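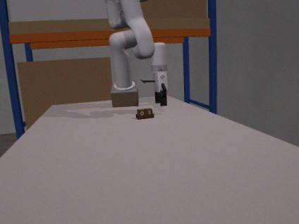 4. Montaje y nivelación de la mesa

Esta sección describe el montaje del tablero sobre el bastidor Jarnska, la nivelación del conjunto y el ajuste de altura. Se aplica a los bastidores de cuatro patas con travesaño central. Para los bastidores de dos columnas, consulte la sección 6.

Edición: 7 de abril de 2020. Sustituye a la edición de enero.

4.1 Antes de empezar

Compruebe que el suelo admite la carga y que el desnivel entre los cuatro puntos de apoyo no supera los 14 mm, que es el recorrido útil de los pies regulables. Si el desnivel es mayor, utilice las placas de suplemento (no incluidas).

Deje el tablero en horizontal en la habitación de destino durante un día completo antes de atornillarlo. No lo apoye de canto contra un radiador ni sobre suelo radiante en funcionamiento.

Herramientas necesarias:

Llave Allen de 5 mm (incluida)
Llave fija de 17 mm
Nivel de burbuja de 60 cm o más
Destornillador de estrella PH2
Cinta métrica
Escuadra

PRECAUCIÓN: No utilice atornillador de impacto en los insertos roscados del tablero. El par excesivo arranca el inserto y el daño no está cubierto por la garantía.

4.2 Montaje del bastidor

1. Extienda una manta o el cartón del embalaje en el suelo y coloque encima los dos laterales, con la cara pintada hacia arriba.

2. Presente el travesaño central entre los laterales. La flecha grabada en el travesaño debe apuntar hacia la parte delantera de la mesa.

3. Introduzca los tornillos M8 x 20 con su arandela y apriételos a mano. No los apriete todavía con la llave.

4. Monte los largueros delantero y trasero. El larguero trasero lleva las ranuras para el canal de cables Drukuter; el delantero es liso.

5. Mida las dos diagonales del bastidor de esquina a esquina. La diferencia admisible es de 2 mm. Corrija golpeando con la palma de la mano en la esquina de la diagonal más larga.

6. Apriete los tornillos en cruz, en dos pasadas.

7. Vuelva a medir las diagonales.

Nota: en los bastidores con recubrimiento de polvo el primer apriete suele ceder ligeramente. Repase todos los tornillos transcurrida una semana.

4.3 Colocación del tablero

ADVERTENCIA: El tablero de mayor longitud debe manipularse entre dos personas. Sujételo siempre por los cantos largos. No lo levante por las esquinas.

1. Coloque el tablero boca abajo sobre una superficie limpia y sin arenilla. Las superficies mates se rayan con facilidad y los arañazos no se pueden pulir.

2. Sitúe las almohadillas de fieltro autoadhesivas sobre los puntos de contacto del bastidor.

3. Ponga el bastidor invertido sobre el tablero. El vuelo debe ser igual en los dos extremos cortos. En los cantos largos, deje 30 mm más de vuelo en la parte delantera que en la trasera.

4. Haga coincidir los taladros alargados del bastidor con los insertos del tablero. Los taladros alargados permiten el movimiento natural del material; centre el tornillo en la ranura y no lo desplace hacia un extremo.

5. Atornille con los M6 x 16. Apriete hasta que la arandela deje de girar y añada un cuarto de vuelta.

6. Gire el conjunto entre dos personas hasta apoyarlo sobre las patas. No lo haga pivotar sobre dos de ellas: los pies regulables no están diseñados para carga lateral.

4.4 Nivelación

1. Enrosque por completo los cuatro pies regulables.

2. Lleve la mesa a su posición definitiva.

3. Identifique la pata más alta, con ayuda del nivel colocado en diagonal. Esa pata no se toca durante el resto del procedimiento.

4. Nivele primero el canto largo que parte de la pata de referencia.

5. Nivele a continuación el canto corto que parte de la misma pata.

6. Baje el cuarto pie hasta que haga contacto con el suelo, sin llegar a levantar la mesa.

7. Bloquee las contratuercas con la llave de 17 mm, sujetando el pie con la otra mano.

8. Presione alternativamente las cuatro esquinas. Si hay balanceo, afloje únicamente la contratuerca del cuarto pie y repita el paso 6.

Nota: sobre moqueta, espere un día antes de dar por buena la nivelación.

4.5 Ajuste de altura

La altura de fábrica, con los pies enroscados por completo, es de 71 cm, medida desde el suelo hasta la cara superior del tablero. El ajuste se realiza con la mesa vacía.

Para trabajo sentado con silla regulable, parta de la altura de fábrica. Para trabajo de pie se necesitan las prolongaciones Martinelli, que se suministran en juegos de cuatro y se montan entre la pata y el pie.

PRECAUCIÓN: No combine en una misma mesa prolongaciones de distinta longitud para compensar un suelo inclinado.

4.6 Separación respecto a paredes y estanterías

Deje alrededor de 1.000 mm libres en el lado de trabajo. En el lado posterior son suficientes 50 mm si se instala el canal de cables, o 20 mm si no se instala.

Si detrás de la mesa va una estantería de la serie Grorgate, ancle la estantería a la pared antes de acercar la mesa. El larguero trasero no sirve como punto de sujeción de la estantería. Compruebe también que las bandejas o cajones se extraen sin golpear el canto del tablero.

4.7 Carga

Carga máxima repartida: consulte la placa adhesiva del travesaño central.

Los elementos pesados de base pequeña se colocarán cerca de una pata o sobre el travesaño, nunca en el centro de un vano. Si el elemento va atornillado, utilice una contraplaca bajo el tablero con una superficie no inferior a la de la base.

No perfore el tablero a menos de 60 mm de un inserto ni a menos de 40 mm de un canto. Selle el interior del taladro antes de montar la fijación.

4.8 Limpieza de la superficie

Limpie con un paño de microfibra humedecido en agua y una gota de jabón neutro. Seque a continuación en pasadas largas y en una sola dirección. No utilice acetona, estropajos ni ceras; las ceras dejan zonas brillantes permanentes en los acabados mates.

La tinta de rotulador se retira con alcohol isopropílico aplicado sobre el paño. Pruebe antes en la cara inferior.

4.9 Problemas frecuentes

La mesa cojea después de nivelarla.
Contratuerca floja o fieltro mal asentado. Repita los pasos 6 a 8 del apartado 4.4.

Los taladros del bastidor no coinciden con los insertos.
Bastidor fuera de escuadra o travesaño invertido. Afloje, compruebe la flecha y mida de nuevo las diagonales.

El tablero cruje al apoyar peso.
Falta alguna almohadilla de fieltro, o un tornillo M6 está en el extremo de la ranura.

Un pie regulable gira sin avanzar.
Rosca dañada. No fuerce el pie. Solicite el recambio indicando la referencia grabada en la cara interior de la pata.

La instalación de la bandeja de cables y de la regleta se describe en la sección 5.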